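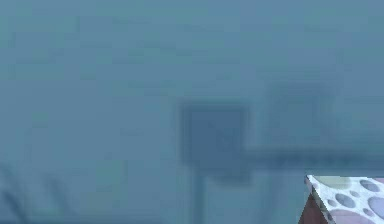 Pluluner drops the swipe and brings in a daily limit

Dating app Pluluner is getting rid of swiping. From September members will be shown 12 profiles a day, all on one page, and that's their lot until the next morning.

The change was announced to members by email just after 9am and the app's help pages were updated a bit later. Anyone on a yearly plan keeps the old layout until their plan runs out. Monthly and free members move over straight away.

Kenji Halvorsen, who runs the service from a small office in Hurerau, said people had been asking for something slower for a long while. "We had members going through hundreds of faces on the bus and not writing to a single one," he said. "They told us they were tired. So were we, to be fair."

First messages change too. No more waves or hearts. An opening message has to be written out and can be up to 300 characters, and it must go with something from the other person's profile - a photo, an answer, a line about their weekend. Copy and paste openers sent to several people will be held back.

A trial of the new layout ran over the spring with 408 members, most of them over 35. Halvorsen wouldn't give figures on how many met up, only that replies were "well up" and that complaints about being ignored had dropped. A few testers left. Some said 12 was too many.

Not everyone is keen. Delphine Crenshaw, a dating coach who has several clients on the app, said the limit would be hard on people in rural areas, who may see the same faces come round agian within a fortnight. "If you live in a town you'll hardly notice. If you live up a valley, you will," she said. She'd like to see the distance setting opened up for those members at no extra charge.

Pluluner says distance is being looked at but nothing is decided. Filters for faith, children and smoking all stay free.

Rival service Velteo, which brought in its own cap on likes last year and then dropped it, did not reply when asked for comment.

Prices aren't changing for now. Members who want to leave before the switch can ask for the unused part of there plan back through the account page, and should hear within five working days.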